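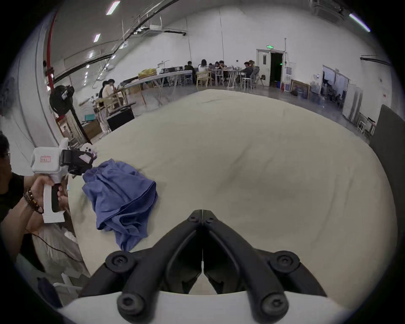

I have lived in Trurero for eleven years and have only now learned that I've been ironing shirts in the wrong order. Collar, yoke, cuffs, sleeves, then the body. I'd been doing the big flat back first, because it was easy and I like to start the day with a win, and then creasing it again while I wrestled with the sleeves.

The person who told me was Elvira Restrepo, who lives downstairs and had come up to complain about my bath. She watched me for a minute or so, asked who had taught me, and looked sorry for whoever it was. (It was my dad. He ironed in front of the snooker and owned two shirts.)

So for most of May I've been ironing like a man with something to prove. My iron is a Bozkurt, bought second-hand in Durkerport, and it has three settings: off, warm-ish and court case. I've scorched one pillowcase and a tea towel, which didn't need ironing in the first place, but by then I was enjoying myself.

Linen is the real enemy. You press it, it looks marvellous, you breathe near it and it's a paper bag. Waldemar Czerwiński at work swears by ironing it while it's still damp, then leaving it on the hanger for an hour before you even think of wearing it. I don't have an hour. If I had an hour in the morning I'd be asleep in it. I did try his way on Sunday and I'm sorry to report that the shirt looked very good until I put my seat belt on.

Steam helps with cotton. Starch I've gone off, after a week of collars that could have opened letters. And polyester, which I've sneered at all my adult life, comes off the line ready to go, so I owe it a quiet apology.

Elvira came back on Tuesday. The bath is still dripping through her kitchen ceiling. She had a look at the blue shirt on the back of the door, turned one cuff over and said the sleeves were better. I've rung the plumber, and he's coming on the 9th.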